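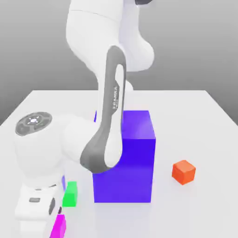 Render: Arvo Savolainen

2019-09-08

The Osville line still sorts by hand, 2,084 pieces on a good shift. Since February my job has been the simulated cell: a Franka arm, a white table, cubes of different sizes. Two packers moved to my desk and now write grasp rules – same pay grade, fewer sore wrists, more meetings. Toivonen wants 600 clean runs before anything is bolted down.

The gripper view is harder to read. With the fingers open and only gray between them, there is little to judge distance by.
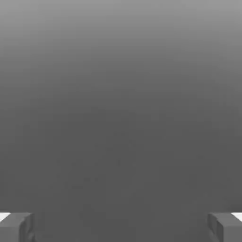
Open items

Shift rota for the 14 people still on the line. Pollance has not replied.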